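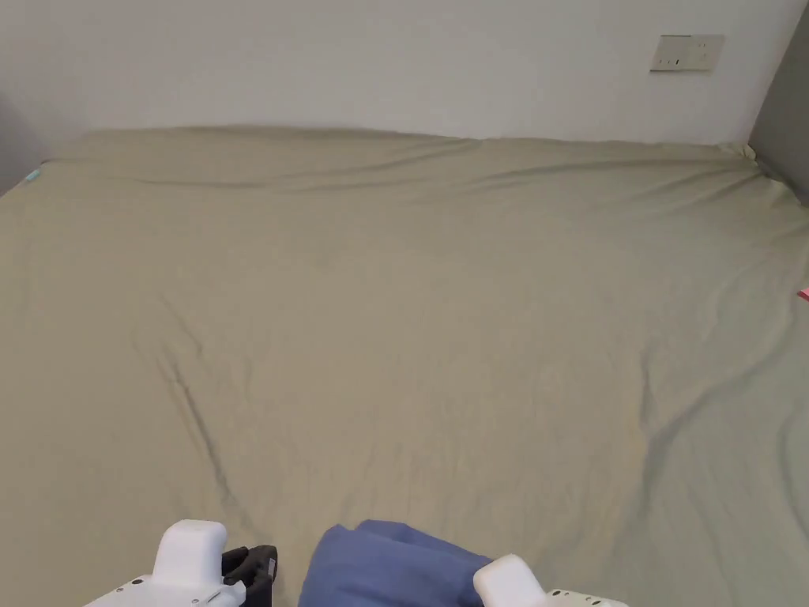
Category: Good practice / Soft goods handling

Status: Open, 23 August 2021

Hello again, and thanks so much for bearing with us on this one! Our Rekemby guide says the sheet should be smoothed before folding starts, and ours still has creases and a band of ripples along the wall. Does that count as a fail, or may we carry on with the blue cloth? We've read rule 3 over and over (the May version) and it only says "reasonably flat." We'd love a proper limit in writing before the next 20 runs.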